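How to Cut Foam Board Cleanly by Hand

Last updated 18/09/2021

Foam board has three layers: a paper or plastic facing, a foam core, and a second facing. Most bad cuts come from trying to get through all three in one stroke. The method below uses three passes, one for each layer, and works for model bases, display panels, templates and drawer liners.

It applies to paper-faced and unfaced boards up to 10 mm thick. Rigid insulation panels need a longer blade and are covered on a separate page.

What you need

A utility knife or scalpel with snap-off or replaceable blades
A steel straightedge, longer than the cut
A cutting mat or a sheet of scrap board
A hard pencil or fine mechanical pencil
A try square
Masking tape
Sanding block, 200 grit

A plastic ruler is not a substitute for the steel straightedge. The blade will shave the edge and the next cut will follow the damage.

Choosing the blade

Use a thin blade with a long, shallow point. Thick trimming blades push the foam aside before they cut it, and the core tears in small crumbs. The Ortner 9 mm snap-off fits most slim knives and is stiff enough for 5 mm board. For 10 mm board use the 18 mm size, extended just past the thickness of the board.

Blades dull faster in foam board than in card. Change or snap the blade after 40 short cuts, or sooner if the knife starts to squeak or drag. Put used tips in a lidded container.

Marking out

1. Check that the factory edge is straight. Lay the straightedge against it and look for light between the two. If there is a gap, trim that edge first and measure from the new one.

2. Mark each cut line at both ends and once in the middle. Three marks show an error that two will hide.

3. Join the marks with a light pencil line. Pressing hard dents the facing, and the dent stays visible after painting.

4. Mark the waste side with a small cross.

Supporting the board

The whole sheet must lie flat. A board that overhangs the table will flex under the knife, and the cut will wander toward the unsupported side. If the sheet is bigger than the table, cut it down roughly first, leaving at least 80 mm beyond the finished line.

Put the mat under the line of the cut, and fill in beside it with scrap of the same thickness so that the board does not rock. Sweep off crumbs before turning the sheet. A single crumb underneath will print through a soft facing.

Foam board laid flat on a wooden tabletop.

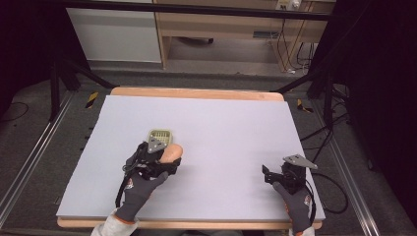
Board on the table. The corners reach almost to the edges of the wood.

Making the cut

1. Set the straightedge on the finished side of the line, so that a slip goes into the waste. On cuts longer than 200 mm, tape both ends down.

2. Hold the straightedge with fingers spread and well back from the edge.

3. First pass: light pressure, knife at a low angle, cutting the top facing only.

4. Second pass: medium pressure, same angle, through the core. Keep the blade upright when seen from the end. A leaning blade gives a beveled edge.

5. Third pass: slightly steeper angle, through the bottom facing. Do not snap the board along an unfinished cut.

6. Cut inside corners from the corner outward, stopping each line before the far end and finishing it from the other direction.

Finishing the edge

Draw the sanding block along the edge in one direction, with no downward pressure. Unfaced board needs two or three strokes.

If the edge will be painted, seal it first. Solvent spray paint dissolves polystyrene foam. Brush on a water-based filler such as Brivlow Edge Coat, let it dry, and sand again.

Faults and causes

Crumbled core: dull blade, or too much pressure on the second pass.
Wavy edge: straightedge moved, or board not supported.
Edge not square: blade leaning.
Torn bottom facing: mat worn out under the cut line. Move the board to a fresh area.

Page maintained by Rocío Sánchez, Sista Workshop Guides.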